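Subject: Re: [sewer-crews] push camera cable, replace or re-terminate?

On Wed 30 December, Glykeria Lazaridis wrote:
> Our reel is a Tanemia with 298 feet on it and the picture drops
> out whenever the head goes through a bend. Shop quoted 3000 for a
> new cable. Has anyone just cut the end off and re-terminated?

Hi Glykeria,

Yes, twice! Before you spend 3000 on anything, flex the last few feet by hand with the monitor on. If the picture flickers there, the break is right behind the spring and you only lose a short piece.
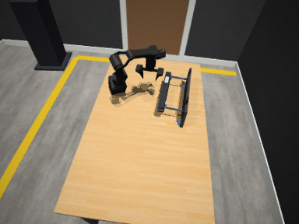

Arm on the long table

Ours was doing the same thing in September, and Vangelis swore it was the slip ring (it wasn't, sorry Vangelis). We cut back a foot and a half, put on a Raudsepp termination kit for 50 bucks, and it's been through a lot of clay pipe by now.

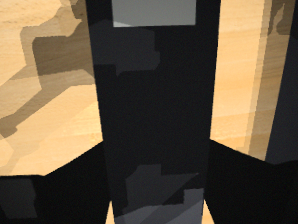

Do reset your footage counter afterward — I forgot, and every tap on the next report was off by the same amount. Réka caught it before it went to the city, thank goodness.
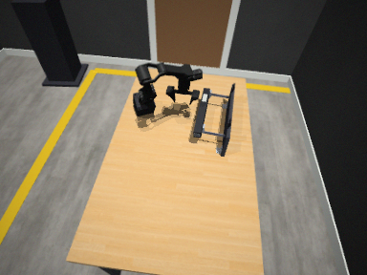 If the flicker is farther up the reel, I'd stop there and buy the cable. A splice in the middle of a push rod will kink on you sooner or later, and then you're digging up somebody's lawn.

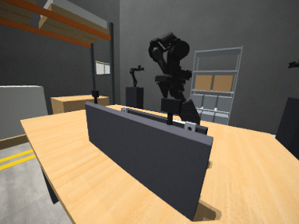

Flirkow Pipe Inspection Crew

I've got a spare spring too, if yours is stretched. Just tell me which head you're running and I'll check the fit.

Araba Korletey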